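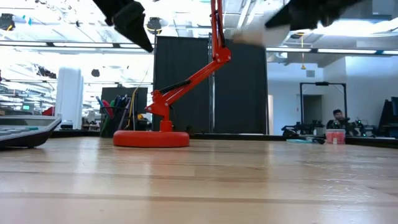
FLULTMONT, October – Trateck has released a planning guide for single-lamp desks, covering worktop finish, lamp type, lamp position and the storage of small items. The guide is intended for facilities managers, school purchasing offices and people fitting out a room at home. It replaces separate product sheets that had been issued for worktops, lamps and accessories.

The reference desk in the guide uses a wooden top and a red articulated lamp with a round base. A mesh pen holder and a calculator complete the basic layout. Customers may substitute their own items, provided the base of the lamp has a flat area to stand on and the lower arm can swing without striking anything stored next to it.

"Most of the inquiries we get are about glare and reach," said Ewan Menzies, product manager for desk equipment at Trateck. "People buy a brighter lamp when the one they have is in the wrong place. The guide deals with position first and output second."

For writing and bookkeeping, the guide places the lamp on the side opposite the writing hand, toward the back of the desk. The calculator goes at the outer edge and pens are kept behind it. The area in front of the user is left clear for paper.

Glossy finishes receive a section of their own. A varnished wooden top is easy to wipe down and shows the grain well, but it also returns light from windows and ceiling fittings. The guide recommends checking the desk from the seated position at two times of day before the lamp location is settled. Where reflections fall on the reading area, the first correction is to turn the desk, and the second is to lower the lamp head and direct it across the work.

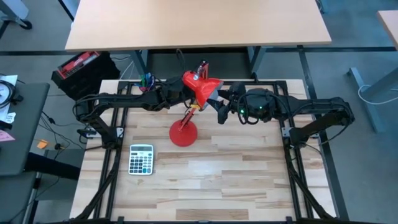

SALTIS, October – Trateck's workshop in Saltis has prepared the lamp section of the guide, including the instructions for setting shade angle and arm height. The section applies to lamps with two arm sections, a hinged elbow and a tilting shade.

Ľudovít Matoušek, who heads the workshop, said the order of adjustment matters more than the exact angle chosen.

"Set the lower arm, then the upper arm, then the shade," Matoušek said. "If the shade is set first, it has to be set again every time an arm is moved. Keep one hand near the joint and leave the cable enough slack to follow."

The guide advises turning the open side of the shade away from the user's eyes. On a light-colored top, the user should check for a bright patch on the boards and shift the shade until the patch is outside the reading area. Cables should pass behind the lamp with a free loop at the elbow and should never be pulled tight across a hinge.

Inspection of fasteners is recommended every 6 months in shared rooms. Bolts at the lower bracket and at the elbow should be snug enough to hold the arm at any height while still allowing it to be moved by hand. Lamps that sink under their own weight should be taken out of use until the joint has been tightened or the spring replaced.

The first printing is 2000 copies. Grewal, the distributor for the Trateck desk range, will supply the guide in packs of 100 to schools and offices and will include a single copy with each worktop order.

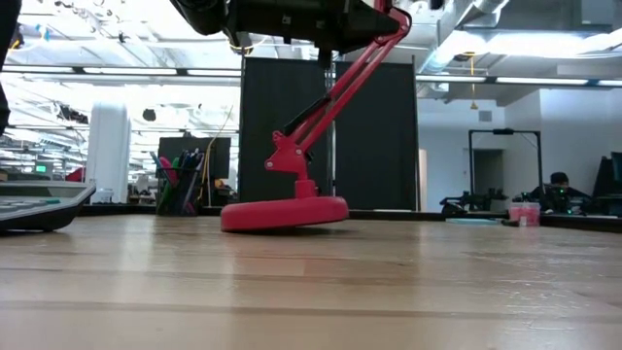

Moving and Cleaning

The final section of the guide covers routine care. The lamp should be switched off, unplugged and allowed to cool before it is moved. The base is to be lifted clear of the top, as dragging it can leave marks in the varnish. Grit under the rim has the same effect, and the underside of the base should be wiped each time the lamp is relocated.

Wooden tops are cleaned along the strips with a damp, well-wrung cloth and dried at once. Abrasive pads are not suitable for glossy finishes. Fine scratches may be left alone; deeper ones should be sealed before liquid reaches the wood.

Pen holders should be emptied and wiped out when the top is cleaned. The guide suggests storing markers and pens together in one holder and keeping it out of the path of the lower arm.

Availability

The guide runs to 4 chapters and is available from Trateck and from Grewal at no charge. Requests for printed copies should state the number required and a delivery address. Press inquiries may be directed to Ewan Menzies at the Trateck office in Flultmont.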